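Troltum Clothing Exchange - spring progress report to the Nolte Fund

Hi Waltraud,

You asked for something short and readable this time, so I'm skipping the spreadsheet voice and just telling you how it's going. The budget sheet is coming separately from Shoaib, who is much better at columns than I am.

The big news is that we have a proper home! We moved out of the church hall at the end of winter and into the old shoe store on Trendthorpe Street, and I can't tell you what a difference it makes to leave things set up overnight. At the hall we had to pack every rack and bin back into Glenys Heywood's van by nine, and half the clothes got wrinkled all over again. Now we have heat, a back door wide enough for the racks, and a padded gray surface by the wall for laying clothes out. 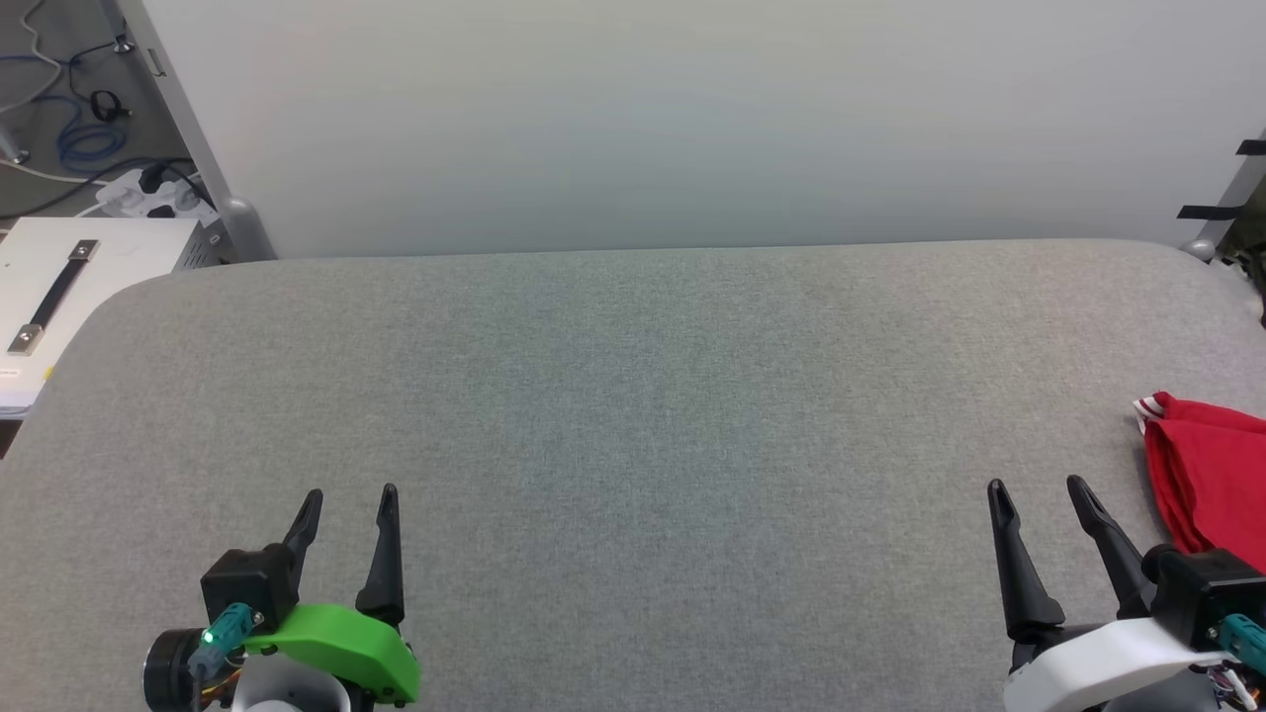 Page last changed: March, 4:40 p.m.

What we've done so far

We promised you 250 families by the end of the grant and we're at 277 already. I'm thrilled, and also a little worried, because it means the kids' sizes go out faster than they come in. Anything between a toddler 4 and a youth medium is gone by lunchtime on a Sunday. Adult clothes are the opposite (so many blazers!) and we've started passing the extra on to the job center in Brarkness, who are happy to have them.

We run seven sessions a month now. Three of them are in the evening, which was Rüdiger Vogler's idea after he talked to parents coming off shift at the bakery. I was against it, I'll admit - I thought we'd sit there drinking coffee by ourselves. The first one was slow, the second had a line out the door, and I've stopped arguing with Rüdiger about schedules.

Sports clothes have been the surprise of the spring. We put up a small sign asking for team shirts, cleats and shin guards, and people went straight to their closets. Kids who shuffle in behind their mothers looking bored will dig through that bin for half an hour.

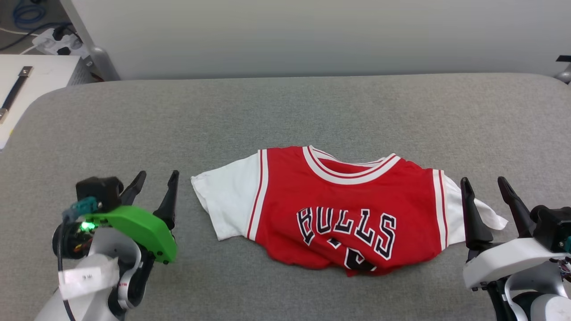

We've kept the rules the same as before: you bring what you can, you take what you need, and there's no swapping one for one. A few donors asked whether we should limit how much each family takes. We talked it over and decided to leave it alone. The only thing we do limit is winter coats, one per person, and that starts again in the fall.

What hasn't gone so well

The dryer. You paid for a washer and a dryer, and the washer has been wonderful, but the dryer came with a dented drum and we spent weeks going back and forth with the store. Benedikt Harms finally drove it back himself and came home with a different model for the same price. It's been running fine, but we lost most of a month to wet laundry hanging in the stockroom, and sorting fell behind while we waited.

We also didn't get the mending class going. The teacher we had lined up took a full-time job (good for her, bad for us), and I haven't found another one who can do evenings. I'd like to move that money to the summer if you're okay with it. Shoaib has marked the line in the budget sheet so you can see what I mean.

Oh, and parking. The street out front is permit-only until six and two of our donors got tickets. I've asked the town for a loading spot and I'm waiting to hear back.

How sorting works now

Everything gets checked at the door for stains and broken zippers, then washed if it needs it, then laid out, folded and put in a bin by size. Glenys has relabeled all the bins in big print, and new helpers can pick it up in one shift now, where it used to take two or three. Stuff that's too worn goes to the rag collector. He pays by the pound, and it covers our detergent. 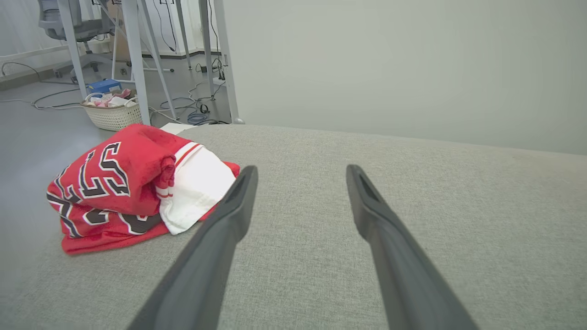

What's next

Three things before summer, and please tell me if any of them worries you:

Kids' sizes. I'm writing to the two elementary schools to ask if we can put a drop box in each lobby at the end of term.

The mending class, as above. If you know anybody, send them my way!

A fitting corner. Right now people try things on behind a rack with a sheet over it. Benedikt says he can put up a rail and a real curtain in a weekend, and the hardware fits inside what's left in the furnishings line.

Come by and see us if you're in town. Evening sessions start at 6:30, and the coffee is a lot better than it was at the hall.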